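Okay, thread time. I finished reading all 2,595 pages of the Stuston books and I have feelings, so bear with me (or mute me, no hard feelings!)

For anyone new here: I'm a hobby copyeditor. I read for typos the way other people read for murderers. My day job is scheduling deliveries, and then at night I sit on the couch with a pencil and ruin novels for myself.

The Stuston books are a seven-part saga about a family that runs a ferry. Tyson Turcotte wrote them over a very long stretch and put them out himself, one at a time, and you can feel him getting better. Book one has commas in places I didn't know you could put commas. By book four he's flying.

I started in May thinking I'd read one. ONE. Then the aunt came back from the mainland with the wrong suitcase and that was the end of my spring.

Stuff I marked as I went: "peak" for "peek" (so many times), a dog who is Biscuit in one chapter and Brisket in the next, and my favorite, a character who "sat down in the chair she was sitting in." I laughed so hard I woke up the cat.

But here's the thing, I never wanted to stop. I've read books with spotless pages that I couldn't tell you one thing about a week later. I can tell you the ferry timetable in Stuston. I could probably run that ferry.

Chapter 2 of the fifth book is where I put the pencil down completely. It's the letter from Hosoda, the old boat painter, and it goes on for pages with no paragraph breaks, and every rule I know says break it up. Don't. It's perfect. I read it out loud in my kitchen to absolutely no one. 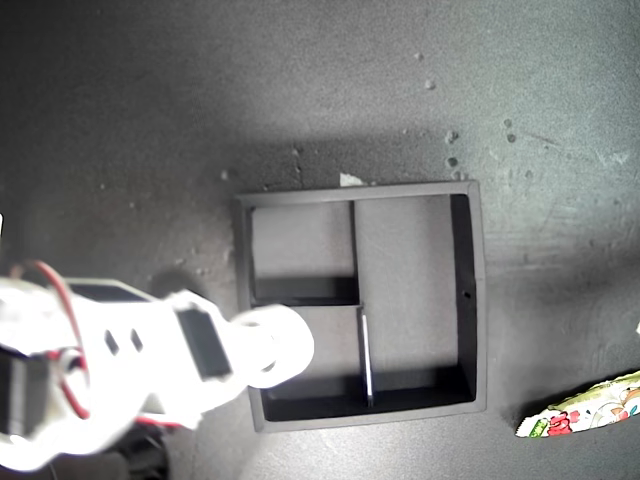

My system for keeping track of a saga this size is index cards, one for every character, plus sticky flags for the page numbers. I tried doing it in a spreadsheet and hated every minute. What I'd love is to sort the flags by type, so typos in one place and continuity stuff in another, and a square black tray with thin dividers like that one would do it. The smaller section in the upper left could be for the dog problem alone.

A few of you asked if I send my notes to authors. Only if they ask! I've had it done to me on a short story and it stings when you didn't invite it. If Tyson ever wants mine, they're his, pencil smudges and all.

Where to start if you're curious: book two. I know, I know. But it's the shortest, the commas have calmed down, and it catches you up on everything in the first chapter anyway. Go back to book one once you love these people.

Next up is a library sale mystery with a broken spine and somebody else's pencil marks already in it. I've checked the first few pages and they missed one.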